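# Can any machine put away the dishes and chopsticks in a normal small kitchen yet?

**Kofi Bonsu**

Hello everyone. I read this forum since May but this is my first post, so please excuse me if it belongs in another section.

My mother lives alone and her hands are weak from arthritis. She can still cook, and she does not want anybody to take this from her. What she hates is everything after cooking: washing, drying, and most of all putting the small things back where they belong. She drops chopsticks and spoons many times, and then she must bend down for them.

My brother sent me an advertisement for a home robot named Zomum. The price is 2310 dollars, plus 12 each month for the software. The film on their page shows it loading a dishwasher. My mother has no dishwasher. She has one sink, one counter that goes around three walls, and a small table where she keeps her chopsticks in a cup. So I want to know about this kind of kitchen and not the one in the film.

My questions are these:

- Can a machine of today pick up one chopstick and put it back in the cup, without knocking over the cup?
- Does it need a special kitchen, or special light?
- If it cannot do this, is there some smaller device that helps with a part of the work?

I can spend the money if it really helps. I do not want to buy a thing that will stand in the corner with a towel on it. Thank you in advance.

---

**Grinby_Lane**

I work in a packing shop where we have two robot arms, so I will answer from that side. Please remember that a shop is much easier than a kitchen. Our arms take the same box from the same place for the whole shift. When a box comes turned a little, the arm stops and one of us must go and help it.

Chopsticks are a hard case, harder than plates I think. I will try to explain why.

First, they are thin. If the fingers close a little too far to the left, they close on air. Second, when several stand in one cup they lean in different directions and touch each other. You pull one and another one comes up with it, or the cup moves. Third, a wooden stick held at one point can turn between the fingers. A person feels this and presses more, or uses the other hand. Many grippers have no feeling in the fingers at all, they only know how far they are closed.

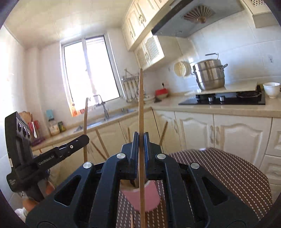
*One chopstick held upright by a two-finger gripper, with the pink cup under it and the kitchen behind.*

Holding one stick like this is possible, and simple parallel fingers are good enough for it. But "possible" is far away from "it does this every evening while your mother rests." Look also at what else there is in a kitchen of this kind: a steamer pot with handles on the sides, a stack of plates near the window, tools on a wall rack. Each of these needs a different way of holding. The pot is tall and smooth, the plates must be lifted from the edge, and a hanging tool must come off the rack before it can go anywhere. A machine that learned the chopstick did not learn the pot.

About the light, you ask a good question. A bright window behind the sink is difficult for many cameras, and shiny steel also. In our shop we covered one window with paper because the arm was missing boxes each morning at 9 o'clock when the sun came in. I would not want to ask your mother to do this with her kitchen window.

Special kitchen, no, not in theory. In practice the people who sell these things will ask you to keep everything in the same place, and to keep the floor and the counter free. Ask Zomum these points before you pay:

1. Can they show it with *your* cup and *your* chopsticks, in one uncut film?
2. How long does it take for one item?
3. What does it do after it drops something? Does it pick it up from the floor, or call for help?
4. Is a person controlling it from far away during the demonstration?
5. Can you send it back, and who pays for the shipping?

Number 4 is important. We had a visit from a seller of another machine, the Grirkix, and it folded a shirt very nicely. Then my boss asked who was the man with the headset in their van. He was the one folding.

I do not say that it never will work. Our arms of today do things that the old ones could not. But for a person with arthritis I would wait, or rent one if somebody rents it.

---

**ofori_repairs**

don't buy it. get a countertop dishwasher, the small kind, you can find a used one for less than 600 if you look. it has a basket for cutlery and chopsticks can go in too if they are the sort that tolerates it (plain wooden ones get rough after some time, she will not like them)

for the ones on the floor get a grabber stick with rubber tips. my aunt has 2

---

**Marit in the valley**

I agree with most of what Grinby_Lane wrote, but I want to add something about the cup, as I helped my father with a similar problem.

A narrow light cup is difficult for weak hands for the same reasons it is difficult for a machine. We changed to a wide, heavy jar with a flat bottom, and we put a piece of rubber shelf liner under it. Now it does not slide, and he can drop the chopsticks in from above without aiming. It took one afternoon, and I think he uses it more happily than any device we gave him. The jar stands near the drying rack, so he does not carry things across the room.

You can also look for chopsticks with square handles. They roll less when they fall on the table, and they are easier to take with stiff fingers.

As for the robot, a neighbor of mine had a Zomum on trial. It could carry a tray from one room to another if the doors were open, and she liked this. Small things it left on the counter. She sent it back before the second monthly payment, and the refund came, but slowly. Perhaps they have a newer model now, I have not seen it.

One question back to you: does your mother wash in the sink standing the whole time? If yes, a high stool may help her more than we think.

---

**Kofi Bonsu**

Thank you to all three. I wrote to the company with the five points from Grinby_Lane. They answered numbers 2 and 5 and were silent about the others — so for now I keep my money.

@Marit: yes, she stands. I will bring her a stool on my next visit, and I am looking for a heavy jar. She says the color must be nice.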